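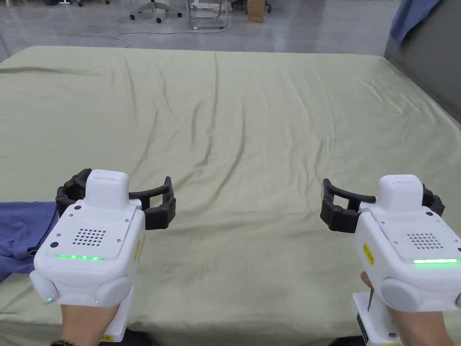
新闻稿：Clunon手持夹爪图纸公开，来共享工坊一起拧螺丝吧

供各媒体及同好社区使用，可直接转载

大家好，我是塔德奥·达萨（Tadeo Daza），Tredum共享工坊的会员，也是Clunon这个小项目里负责写稿子和拧螺丝的那个人。按理说新闻稿应该找个会写的人来写，可是我们组里会写的那位正忙着改走线，所以就轮到我了，语气随便了点，请各位编辑多包涵！

先说正事：Clunon的装配图、零件清单和我们自己的调试笔记，从12月起全部公开，谁都可以下载，谁都可以改，改完了拿去自己家里用也没问题。Clunon是一对手持夹爪，左右手各拿一把，人拿着它去做家务动作，夹爪那边同步录下来，录下来的东西再拿去教机械臂。我们第一个认真做的题目是叠衣服和摊布，听着很小，做起来真的够折腾人的。

这东西是怎么开头的

最早是莱安德罗·比利亚尔瓦（Leandro Villalba）在家里车库捣鼓的。他爸阿韦拉多（Abelardo Villalba）修了大半辈子缝纫机，对“夹住一块布又不把它夹坏”这件事很有发言权，第一版手指的弧度就是父子俩在饭桌上拿硬纸板剪出来的。后来车库放不下了（主要是莱安德罗的妈妈要停车），他就把整套东西搬到了Tredum，我是那时候看见的，看了一眼就走不动路了，当天晚上就问能不能加入。

从搬进工坊到现在过了五个月。中间推倒重来了好几回，最惨的一次是把手柄内侧的走线全拆了，原因说出来有点丢脸：左手那把的线按右手那把的图走的，装完才发现手柄合不上。我们现在的图纸上左右两把分开画，各有各的编号，就是那次的教训。

壳体是白色塑料的，手柄朝下，一只手握得住。两根手指是黑色的，弯的，能张开也能合拢，螺丝都露在外面。有人问过我们为什么不做个罩子盖起来好看一点，皮拉尔·乌略亚（Pilar Ulloa）坚决反对，她是我们这边管维修的，她的原话是：“你盖一次，我就得多拆一次，你来拆？”于是就没有罩子了。

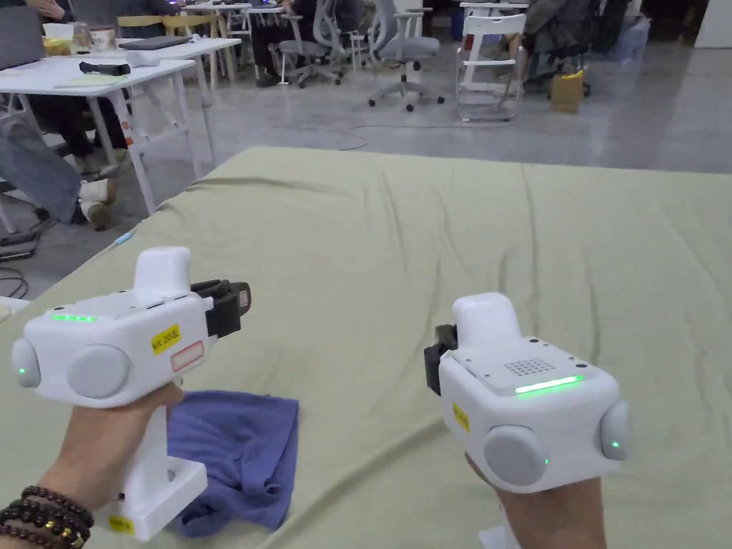
床垫上方的一对Clunon手持夹爪，左右手各握一把

床垫是这个项目里最占地方的一件“设备”。一开始我们在工作台上试，台面太硬，布一拉就滑，叠出来的动作和在家里完全两回事。换成床垫以后，布会陷下去一点，床单自己也会起皱，夹爪得学着分清楚哪一层是要叠的衣服、哪一层是底下的床单。这个问题我到现在都觉得特别有意思，每次有人来参观我都要拉着人家讲一遍，讲到皮拉尔过来把我领走。

测试用的布料我们优先选蓝色，和浅绿色的床单容易分开。第一轮正式记录一共做了156次，动作就几种：捏住一个角提起来，两边拉平，对折，再放下。每一次都由真人拿着两把夹爪做完，做坏了也留着，笔记里会写明是哪一步坏的。如果你下载资料包，请千万别跳过那些做坏的，我自己从里面学到的比做好的多得多。

关于手指，要多说几句，收到的邮件里问得最多的也是它。Clunon的手指是对称的两根，往前收成一个尖，后面越来越粗，转轴的位置用十字槽螺丝固定，家里有把普通螺丝刀就能动手。装的时候顺序很重要：先把连接片对上，螺丝拧进去几圈就停，别拧死，两根手指手动开合几下，看尖端能不能正好碰到一起，能碰上了再一颗一颗拧紧。我头一回装就直接拧死了，结果尖端错开，夹布老是夹到一层半（就是夹住了上面那层，又捎带了下面那层的一点点），找了一晚上毛病。
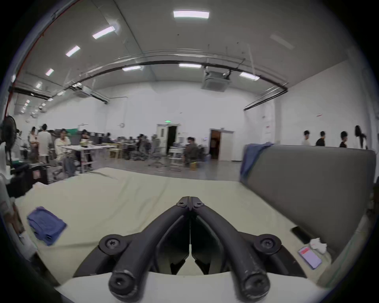
再说磨损。手指天天蹭布、蹭床垫边，用久了表面会花，这个属于正常情况，不影响用。我们的建议是每次开工前看一眼转轴那里的螺丝有没有松，发现松了就停下来拧好再继续，别想着“做完这几次再说”。奥拉西奥·莱德斯马（Horacio Ledesma）就是那个老说“做完这几次再说”的人，他现在负责给新会员讲这一条，讲得格外诚恳。

有人担心工坊里人来人往会不会影响记录。会，肯定会，旁边有人走动，有人拖椅子，有人在聊午饭吃什么。我们商量过要不要围个帘子，最后决定不围。家里本来也有人走来走去，小孩跑过去，猫跳上来，机械臂将来要待的就是那种地方，那就让它从一开始就习惯热闹好了！当然，真要专心调试的时候，我一般挑晚上九点以后去，安静，咖啡也不用排队。

钱的事也交代一下，免得大家来信问。零件是Ekwueme五金铺按成本价给我们的，他们店里还专门留了一格抽屉放我们要的小螺丝，非常感谢。拍照和排版是Cisine的朋友帮忙做的，没收钱，收了两顿饭。到发稿为止，几个人加起来在这上面花了将近300个小时，全是下班以后的时间，所以请别问我们为什么某某功能还没做，答案都一样，困。
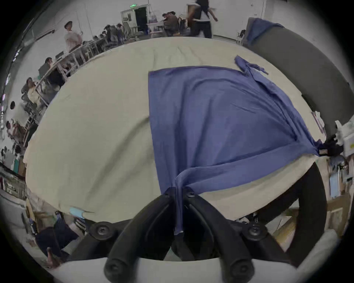 本页最后修改：12月

补充一段，前一版稿子里漏掉的。很多朋友问两把夹爪能不能只做一把，一把当然能用，捡东西、递东西都行，资料包里有单手的说明。可是叠布这件事我还是劝你做一对，布太软了，一边提着另一边就往下耷拉，两边都有人拉住，折痕才好控制。我们试过一手拿夹爪、一手空着直接上手扶，叠是叠得挺快，录下来的资料却没法用，机械臂那边可没有一只人手来帮它。

装一对所需要的东西，清单里都列好了，左手和右手的零件请分两个盒子装，盒子上写字。这一条我在笔记里写了三遍，组里人笑我啰嗦，可是你真的把左右混在一起过一次，就知道我为什么啰嗦了。标签也是，贴在自己看得见的地方，别贴完一转手柄就被手挡住。

接下来我们打算做毛巾和枕套。毛巾厚，枕套有口，都比现在的布难缠，莱安德罗已经在画新的手指尖了，他爸看了图说弧度还是太陡，两个人还在吵，吵出结果我再更新。皮拉尔那边在写一份维修手册，会把我们拧坏过的地方一个一个记下来。

想来动手的朋友，Tredum的开放时间里都可以过来，进门问一声Clunon在哪张床垫就行，大家都知道。没有基础也没关系，会用螺丝刀就能开始，第一次来的人由奥拉西奥带着，从装手指学起。想自己在家做的，下载资料包以后请先看左右手那一页。哪里写得不清楚就写信告诉我们，信会转到我这里，我回得慢，但都会回。

媒体朋友如果要采访或者借夹爪去拍，请提前和我约时间，夹爪目前就这2把，借走一把我们就只能干坐着了。转载本文不用另外打招呼，注明Tredum共享工坊Clunon小组即可。

联系人：塔德奥·达萨，Tredum共享工坊Clunon小组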